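Nesrin Özkan has 17 minutes before her bus. She eats while she talks, coat still on.

"Ask fast," she says. So -- why leave a paying job to run a supper club out of a rented flat in Grerkgate?

"Landlord was going to sell. I thought, one winter. That was 29 suppers ago."

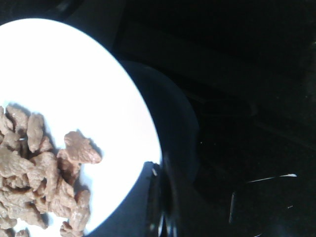

The money is thin. Guests pay 60 for the night, drinks not included, and she won't raise it. Her old boss at Anden told her she was mad. "He came in October. Paid full price, I made sure."

No menu goes out ahead of time. People complain. She lets them.
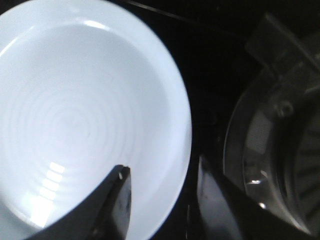
What about strangers at one table, dosen't it get awkward? "First ten minutes, terrible. Then somebody asks for the salt." Two guests met there and got married. Two others are not speaking -- a parking thing.
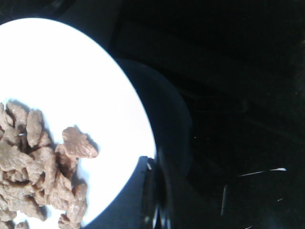
The waiting list is at 173 names, kept in a school notebook. Cengiz Avcı, her cousin, wants it on a computer. "Cengiz wants everthing on a computer." He does the dishes, though. Every time, no pay.

A second place? She shakes her head, looks at the clock, wraps up her bread.

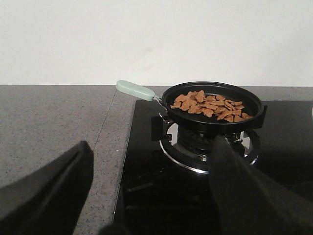

How to get on the list

Write to the club by post, one name per letter. No phone calls. Next suppers in October.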